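Floating line sinks at the tip after one season – clean it or buy new?
Fly Fishing Help › Lines and leaders

Posted by brakix71

Hello all. I fish small dry flies on a river near Trelthorpe, mostly in spring, with a four weight rod. My floating line is one year old and now the first two metres go under the water after an hour. The rest of the line floats well. I have the same trouble when the leader is new, so I do not think it is the leader.

I have washed the line one time with washing-up liquid and it became worse. Did I damage it? I would like to know if a line can be saved when it is like this, or if I must pay for another one. I keep it on the reel all winter, in a cupboard, if this matters. The shop told me that every line does this in the end, but one year seems to me very short.

Posted by Tavares

Throw it away. Cheap lines last one season. My best line is from 1993 and still floats, they don't make them like before.

Posted by Livine

I would not throw it away yet. In my experience there are two usual causes, and both can be found at home.

First look at the very end of the line, where you join the leader. If you tied a nail knot, it may have cut the coating, and then water goes into the core and travels up slowly. Bend the tip gently between your fingers under a good lamp. If you see small cracks only in the last few centimetres, cut them off, make a new loop and close the end with a drop of flexible glue. Let it dry for one night. You lose very little of the taper.

If there are no cracks, it is probably dirt. Washing-up liquid is often too strong and takes away the slippery part of the coating – I made the same mistake with my first line. Use lukewarm water with a little plain hand soap, and pull the line through a soft cloth. Lay it in wide loops on a bed or a big table so that it does not tangle.

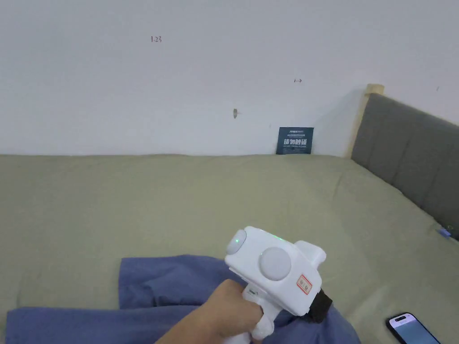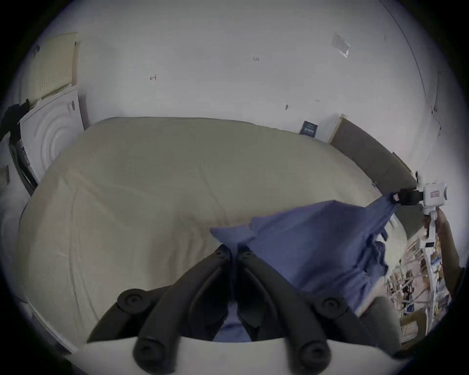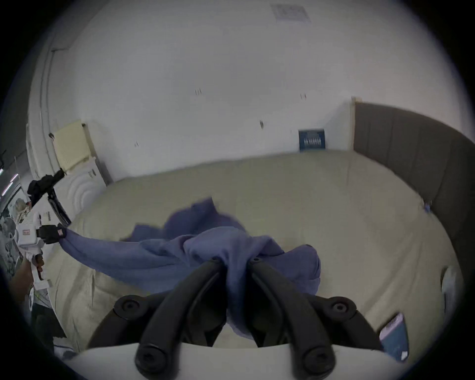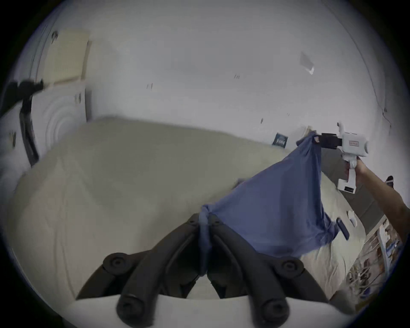 All four taken at the bed.

Rinse it with clean water, dry it with a second cloth and only then put on line dressing. Wait for twenty minutes and wipe off what remains. If you leave too much, it collects dust from the bank and you are again at the beginning.

For the winter, take the line off the reel and keep it in loose coils, away from the radiator. Also check your sun cream and insect spray. Some sprays attack the coating quickly, and the tip is what we touch most.

If it still sinks after this, the coating is finished and I would buy another line. You can also turn it around if it is a double taper – then you have a fresh end for free.

Posted by brakix71

Thank you Livine. I found three cracks just above the knot. I have cut it and the glue is drying now. It is a weight forward line, so I cannot turn it.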